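Forums New posts Search Log in Register

Home > Automation > Shows, visits and open days

We use cookies to keep you signed in and remember your settings. Accept / Manage

Floloder open day in Claltanton, anyone else go?
Started by pinchgrip, February

pinchgrip wrote:
Just back from the Floloder open day and I'm still buzzing, so sorry for the length. I got there when the doors opened at 10 and didn't leave until they were stacking chairs. The big Purkik cell downstairs was the thing on the flyer (totes in, totes out, very fast, very loud) but the part I loved was upstairs, where they were doing cloth handling with hand-held grippers. You squeeze, the fingers close, and what your hand does gets recorded so an arm can learn from it later.

They let visitors have a go! I queued twice. Cloth is so much harder than it looks. My first try I grabbed too deep and took half the tablecloth with me.
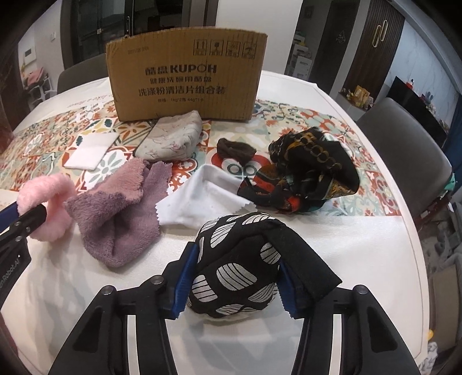 The woman running the session told us to go for a fold and stay away from loose edges, and after that I got much better. She said they had 1,934 recorded picks so far and wanted a lot more before training anything on it. Each visitor turn went down as a separate session, so somewhere in there are a few of my worst ones.

torque_n_tea wrote:
I was there Sunday too, probably behind you in the line! Agree about upstairs. I thought the Purkik cell was the better engineering though. Boring boxes, sure, but it ran all morning and I saw it stop 2 times. That's a machine somebody can buy.

sprocketry wrote:
Not sold on the cloth stuff, sorry. I've seen towel folding demos for years and they always end with a tidy towel and no date. If a person is doing the squeezing, what did you see a robot do?

pinchgrip wrote:
Fair, upstairs it was all people. They were upfront about that, it's the collecting stage. I just think it's the right way to go at soft things. A scarf, a scrunchie and something fluffy all behave differently and I wouldn't know how to write rules for any of it. Ten minutes with the gripper and my hand had worked some of it out.

sprocketry wrote:
Your hand had worked it out because it's a hand. You can feel the thing slipping. How does the recording get that?

torque_n_tea wrote:
I asked that one. The answer was that you watch the cloth move in the video, and some of the slip shows up there. I'm only half convinced. The Sperling people at the next stand were pushing force sensing in the fingertips and I'd like to see both on the same tool.

loosebelt wrote:
Did they say what the grippers cost? Our makerspace would be all over this.

pinchgrip wrote:
No price, I did ask. Sperling quoted me 235 for a pair of their sensing fingertips but that's without the electronics.

loosebelt wrote:
Ouch. OK, printing our own then.

mill_lane_dad wrote:
Took my two kids and they skipped the big cell completely and spent 60 minutes upstairs. The younger one was better at it than me. Parking was terrible, use the lot behind the bakery next time.

sprocketry wrote:
Fine, I'll come to the next one. If I get to drop a sock on the floor in the name of science I'll report back.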